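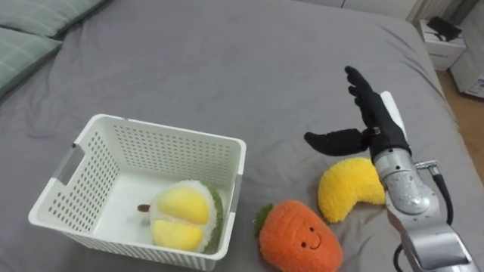 plush pickup, how many demos before you train?

sowa_bench
Doing the toys into basket task on the bed. Carrot, banana, durian. 200 demos so far, policy still goes for the banana whatever I ask for. More data or fix something first?

noltden7
how many of the 200 start with the banana nearest the hand? bet it's most of them

sowa_bench
ok yeah. a lot. I reset the same lazy way every time

noltden7
there you go. shuffle the toys, move the basket too. 25 good ones after that will tell you more than another pile of teh same

gripfail
Disagree, 200 is just small. Our set at Brernville was 2228 episodes, resets were sloppy and it trained fine. Volume wins

noltden7
fine on what, one toy?

gripfail
5 toys. soft ones, bed and couch. so no

ivitz_user
both? also check your labels. I had "put carrot" on half my banana clips, cost me most of February

sowa_bench
labels are typed by hand so... will check

kettle_arm
leave the gray sheet alone for now imo. Change toy positions first, sheet later, otherwise you wont know what helped

gripfail
nah wrinkle it up every reset. costs nothing

sowa_bench
Going with shuffled starts, same sheet. Found 5 wrong labels already, ugh. Retraining tonight, will post the numbers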